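Nillurico Forum > Manipulation > Learned policies
Thread: Holska baseline on a home table: dropping the wrist view hurts less than expected

posted by ktrace
Friday, 9:40 pm

I finished the first ablation of the Holska policy on the cup task. Training set is 845 teleoperated episodes, all on the same arm, all in one room. There are 2 input streams: a fixed side view of the table and a wrist view. I trained once with both streams and once with the side view only, same seed, same step count.

The drop from removing the wrist stream is small on approach and large on the last part of the grasp. I had expected it to be large everywhere. The side view carries more of the approach than the Wusix writeup suggests.
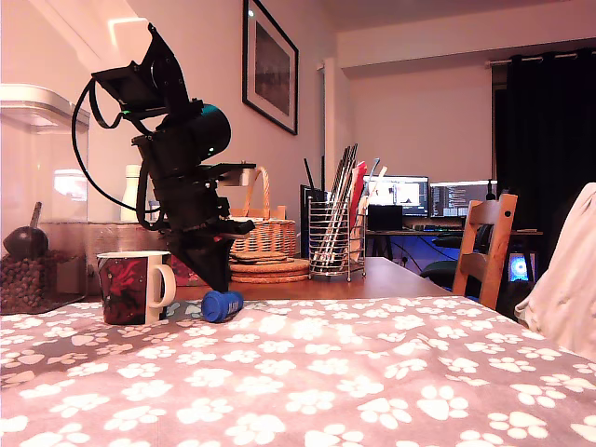
Side view, full resolution. The policy gets a downscaled version.

Config is the stock one except for the action chunk, which I shortened. Longer chunks overshot near the cloth.

posted by dead_reckon

How are you scoring "approach"? If it is distance to target at a fixed time step, then a policy that memorized the mean trajectory will look good. With one room and one table I would expect exactly that.

posted by ktrace

Distance at the first gripper close command. The mean trajectory replay is in my table as a control and does worse than both policies, but the gap to side-only is not large. Start positions varied by hand and I did not log them, so I can't report a spread.

posted by dead_reckon

Then the control is weak. An unlogged start distribution could be narrow enough that replay plus a little correction covers it. I don't think you can say the side view "carries" anything yet.

posted by orthoslab
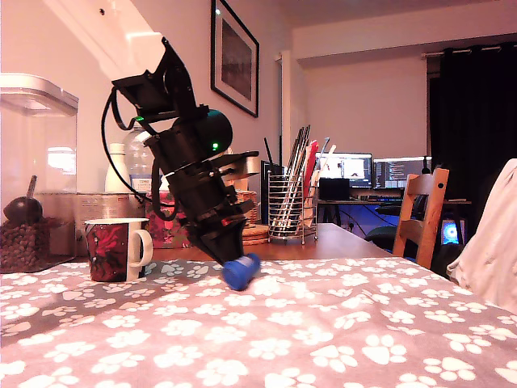 Background leakage is the other thing I would check before arguing about the control. A fixed camera gives the encoder a lot of stable structure, and it will use it if anything there correlates with the phase of the task. In ktrace's side view there is a monitor with a bright white screen at the back of the room, and the clear container of kibble at the left is close to the arm's working area. If the screen content changed between sessions, the encoder may have a session label for free. Mask everything beyond the near cloth and rerun side-only. If the approach number holds, I would believe it.

posted by ktrace

Fair. Masking is cheap. This is what I will run over the weekend, written down so I can be held to it:

1. Side-only with the background masked, same seed.

2. Wrist-only, no masking. The fingers and the inverted cup fill much of the lower part of this view during the grasp, so I expect the approach to suffer.

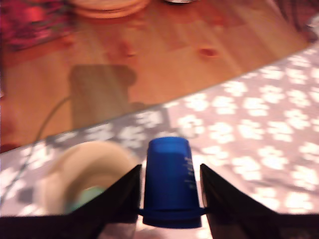
3. Both streams, with the side view masked. Same evaluation, 17 trials per condition.

4. Logged start positions for every trial, on a taped grid.

posted by dead_reckon

17 per condition will not separate anything except a collapse. State the interval, please. And add a second seed for step 1 at least, otherwise a bad seed reads as a masking effect.

posted by mlow

On wrist-only: I ran something close to this on the La branch, different arm. What failed for me was depth near contact. Once the fingers have the rim, the lower center of the view is dark gripper and cup, and the network has very little to tell it how high it is.
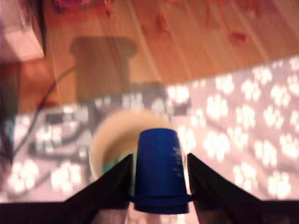

I got some of it back by feeding joint positions alongside the image. If your config drops proprioception when a stream is removed (mine did, silently), check that first. The loader keyed both to the same flag.

posted by ktrace

Checked. It does drop them. The side-only run in my first post had no joint positions after all, so that comparison is confounded: I removed 2 inputs where I said I removed one. The late grasp drop may be partly that.

I'll fix the loader, retrain side-only with joint positions, and use that as the reference for step 1. Two seeds, as requested.

posted by dead_reckon

Please edit the title as well. People will cite it from the search results.

posted by orthoslab

I would leave the title and put a note in the first post. The approach number could still hold, given that side-only reached it with less input than stated.

posted by ktrace

Note added, title left alone for now. Loader patch is in the Holska issue list.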